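Wire basket (household)

From the Flustach Home Encyclopedia, the reader-written reference for ordinary things

A wire basket is an open container made of metal rods or wire, joined where they cross, with gaps in the sides and usually in the bottom too. I've been keeping this entry going for a good while now and I use the things in nearly every room, so forgive me if I get carried away in places (the editors let contributors write in their own voice, and I take full advantage).

People call them wire bins, wire trays, openwork baskets or just "the basket." On Flustach we use "tray" when the sides are lower than the width of your hand and "basket" for anything taller. Please don't move pages between the two without asking on the talk page first!

Shape and construction

Most household ones are rectangular, for the plain reason that shelves and tables are too. Round ones look lovely with lemons in them but waste the corners of a cabinet. The sides can be a grid, a diamond mesh, or a row of vertical bars between a top rim and a bottom rim. I like the vertical bars best. They wipe down in one direction, and a dishcloth doesn't snag the way it does on mesh.

The rim is normally a thicker wire than the rest, and it's the part to check before you buy. Run a finger along the inside. If you feel a sharp weld there, you'll feel it every single time you reach in for something. My first Zodside basket had one right at the corner and I ended up filing it down on the back step.

Finishes

Chrome plating is the bright one, and it spots if you leave water on it. Powder coating comes in white, black and every gray you can think of, and it's quieter when you drop things in, although once it chips the wire underneath can rust. Bare stainless costs more and goes on more or less forever. There's also plastic-dipped wire, which gets sticky with age. I've thrown out two of those and wouldn't buy another.

Sizes

Sizes are all over the place. The Turker catalog goes by volume and Craddock goes by outside measurements, handles included, so a "large" from one may not fit inside a "large" from the other. Measure the shelf, then leave yourself enough room for your knuckles.

What goes in them

Anything that won't fall through! Fruit, onions, rolled hand towels, cups, mail, the odds and ends that collect on a table by the end of the day. Potatoes do well in one as long as it's kept somewhere dark. Small stuff like clips, coins and loose screws needs a liner, and a folded cloth napkin does that job as well as anything sold for it.

Cups deserve a word of their own. A clear plastic cup is so light that it tips the moment something heavier leans on it, so I put cups in last, and upright if there's anything tucked inside them. A tissue stuffed in a cup will stay put for the whole trip across the house if the cup is standing up. Laid on its side, you'll be picking tissue off the stairs.

Tall bottles are the other troublemaker. In a shallow basket they make the whole thing top-heavy, and I generally leave them standing on the table and carry them separately.

Clearing a table with a basket

This is my favorite use and the one I get the most messages about. Set the basket toward the back of the table, where it's out of the way of your sleeves, and bring things to it one at a time. Lift each piece up over the rim and lower it in. Dragging things up the side catches on the bars and walks the basket along the table. Lighter things travel best held around the middle.

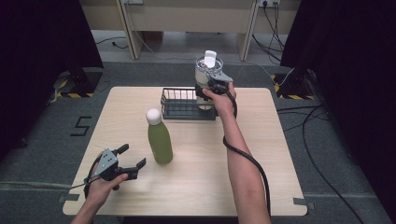
Cleaning

Warm water, dish soap and an old toothbrush for the places where the wires cross. Dry it right away with a towel, or set it upside down over a rack. I've had good luck with baking soda paste on rust spots, less with vinegar, which dulled the coating on my gray one. Check the label before you put one in the dishwasher.

Stacking and storage

Baskets with slightly sloped sides nest, and straight-sided ones don't. Folding handles that swing in over the top let you stack full ones, though I wouldn't go past three high.

See also: Wire tray; Dish rack; Shelf liner; Table clearing

Page last edited Mon 15 September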